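Limescale, part 8: what the kettle log says

Posted 26 Jul 2020

I said at the end of part 7 that I would stop writing about descaling once I had a full set of readings from the new flat. I now have them, so this one is mostly numbers and method, and the next post will go back to bookbinding.

For anyone arriving without the earlier parts: I moved from Gallstead to Clivier, which meant moving from soft water to hard water. In Gallstead I descaled the kettle when I remembered, and it made no difference to anything. In Clivier the kettle had a visible white ring after the first few days, and within a month there were flakes in the tea. The water report for my street gives a total hardness of 169 mg/L as calcium carbonate. That is hard without being extreme. Friends in Skekville consider it a luxury.

The chemistry is short. Hard water carries dissolved calcium and bicarbonate. Heating drives off carbon dioxide, the equilibrium shifts, and calcium carbonate comes out of solution onto whatever surface is hottest. In a kettle with a concealed element this is the floor plate, with a second deposit at the waterline where drops dry out. The second deposit is thinner but harder to remove. I think this is down to the repeated wetting and drying, which lays it down in fine layers, but I have not tested that.

The question I wanted to answer was narrow. Given a fixed dose of citric acid, does it matter whether you descale hot or cold? The packet says hot. The manual for the kettle says cold, overnight. Both are printed with complete confidence.

Method. I used the same kettle throughout, filled to the 1 liter line from the cold tap. Between descalings it was boiled on my normal schedule and emptied each night. Before each treatment I dried the kettle upside down on a rack, then weighed it without its lid on the kitchen scale, which reads to 1 g. I weighed it again after treatment, rinsing and drying. The difference is the scale removed, plus whatever error the drying introduces. I did 4 hot runs and 4 cold runs, alternating, to spread any drift in the water supply over both sets.

The 1 g resolution is the weak point and several people wrote in about it after part 6. They are right. A month of scale in this kettle comes to 3 g on a good run, so a single step on the display is a third of the result. I borrowed a finer scale for the last two runs and the figures agreed with the coarse one to within a step, which is as much as could be hoped for. If I were starting over I would borrow it at the beginning.

Results. The hot runs cleared the floor plate in under half an hour, with vigorous fizzing for the first few minutes and very little after that. The cold runs took most of the night to reach the same state. The mass removed was the same in both sets, to the resolution I had. So for the floor plate, temperature buys time and nothing else.

The waterline ring was different. Cold treatment removed it completely in every run. Hot treatment left a faint band in two of them. My first thought was that the hot solution had evaporated slightly and dropped below the ring, and topping up the level during the last hot run did fix it. That is one run, so take it as a suggestion.

There is one real hazard with the hot method. At high concentrations and temperatures citric acid can form calcium citrate, which is less soluble when hot than when cold and can settle as a fine white sediment that looks just like the thing you were trying to remove. I saw this once, in June, after misreading the spoon. It rinsed out with cold water and some patience. Dose by weight, not by the spoon.

On products. I tried a sachet of Sqalli, which the hardware store in Clivier keeps by the register, against plain citric acid from the baking aisle. It worked. It also costs several times as much per treatment, and the ingredients panel lists citric acid first and a dye second. The dye does tell you when you have finished rinsing, so it has some use.

A few notes on bathroom fittings, which I get asked about more than kettles. The mechanism there is evaporation, so the deposit forms wherever drops sit and dry: spout tips, the base of the handles, overflow slots, the ring around a drain. Matte black finishes show it worst, being the opposite color and slightly textured. Do not use strong acid on them. A cloth damp with weak citric acid, left for a few minutes and then rinsed well, is as far as I would go, and I would try it on the back of the spout first. Polished stone floors are another matter entirely. Marble is calcium carbonate, the same compound as the scale, and acid will etch it dull wherever it drips. Put a towel down or use plain water and a cloth.
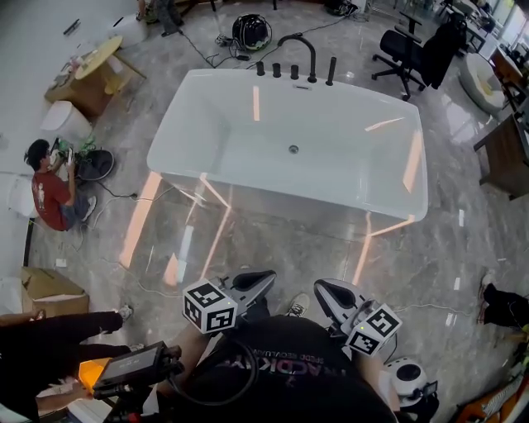 White tub, matte black faucet and knobs.

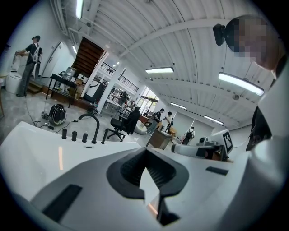 Kettle Notes, No. 8

Two corrections to part 7. I gave the dose for the coffee maker per tank when I meant per liter, which matters if your tank is larger than mine. I also wrote that boiling removes all hardness. It removes the temporary part, meaning the calcium that is paired with bicarbonate. Sulfates and chlorides stay in solution, and boiling concentrates them a little as the water steams off.

The log is a plain spreadsheet with one row per treatment, columns for date, mass before, mass after, method and remarks. I will send it to anyone who asks. The remarks column is mostly complaints about the drying rack.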